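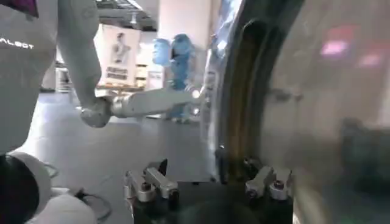

Sena Abubakari has looked after the shared laundry room at Tirkham for six years, and she begins every morning with the doors. "People think a laundry is about soap," she told me. "For me it is about doors." She opens each machine wide before the first customers come, so the air can go inside. A polished, door-like rim with pink light shining in it is, for her, a good sign. "If I see the lights in it, I did my wiping well."

I asked what people do wrong most often. She laughed and said they close the door at once after taking their clothes. "Then the drum stays wet, and the next person smells it." She keeps a notebook where the machines are listed by number, and she writes there which seal was cleaned and when.

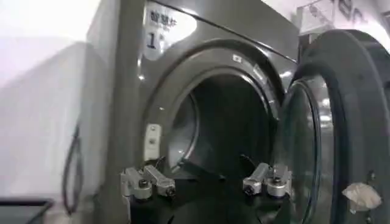

The rubber seal takes most of her time – sometimes 10 minutes for one machine. She uses warm water and an old cotton cloth. Her cousin Odoi once bought her an expensive spray, but she gave it back to him.

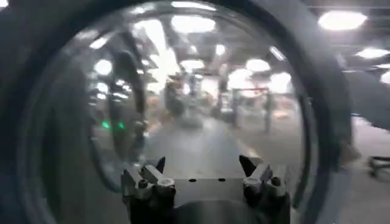 In November she will teach the same routine at a second laundry, in Conar. She is a little nervous about it. "There they have older machines, and the doors are heavy," she said. Then a customer came with two bags and asked for change, and she went to find her keys.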